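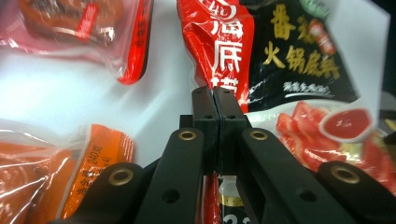 Grocery set on the white surface, hand-held gripper closed

Odthorpe group meeting, minutes, September 22, 2022

I took notes again, so blame me for typos. We spent nearly the whole hour on the Prurnia grasping demos – 145 recorded so far, and the policy still fumbles anything shiny. Ollmont wants the hot pot packets kept in and we all said fine. Retraining starts with 5 held-out items. 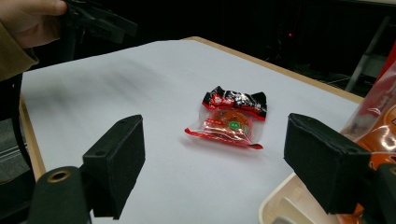
Single-item trials were next, and I argued we should do way more of them! The crowded layouts teach the policy to dodge stuff, but it learns where to close from the easy ones. A cake in a clear pouch, alone on white paper with the fingers wide open on either side, is just the kind of start I'd like more of. Fankhauser asked for 11 start angles per item – agreed, we'll try 2 items first.

Next meeting: same room, bring failure clips.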